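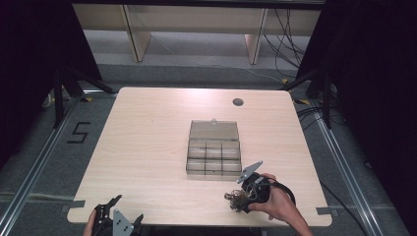

Station 5 at the open day, with the two hand-held grippers and the six-compartment box.

Reading time: 2 minutes

Progress report to the Zalewska fund, second period
Prepared by Vlasta Ďurica, March 25, 2018

The main event in this period was the open day at our Grollasow site. It was item four in the work plan and took place two weeks later than planned, as the floor in the hall had to be relaid. The delay cost us nothing beyond the extra rent on the chairs.

We had 66 visitors over the afternoon, mostly from local workshops and the two technical schools. The plan said 80 places, so we fell a little short. Eleven people from Kuninholm came as a group and stayed for the whole programme.

The demonstration covered small sorting and packing work of the kind we want the Caro arm to take on later in the year. One of our staff worked at the table with a gripper in each hand, and visitors could then sit down and try the same thing. Most found it harder than they expected to judge how far the jaws had closed. Several asked for a lighter handle – a point our own staff had already raised.

We had meant to show the Caro arm moving parts by itself at the end. The arm was on site but the safety check had not been signed off, so we showed a recording from the workshop instead. We said so on the door and in the opening talk. Two visitors left comments about it. The check is now booked and we do not expect it to hold up the next stage.

Recording work
By the close of the period we had 1172 recorded runs of the sorting tasks, of which 807 have been checked and kept. The remainder are either waiting to be checked or were dropped, mainly for stopping too early. The target for the period was 700 kept runs, so we are ahead on this item. Runs made by visitors are not included in any of these figures.

The compartment box gave some trouble during the early runs. Small parts were hard to make out against the table through the clear plastic, and people slowed down when placing them. We tried a sheet of white card underneath and it helped a bit, but it slid about. We will try a box with a solid base before ordering more.

Spending
Spending on the open day came in under budget. We ask to move what is left to the equipment line, to pay for spare cables and a second set of jaws. A short note with the amounts has been sent separately.

Next period
– finish checking the recorded runs
– complete the safety check on the Caro arm
– return visit to Kuninholm, who have offered us a bench and parts from their own packing line
– second, smaller demonstration for those who asked to see the arm working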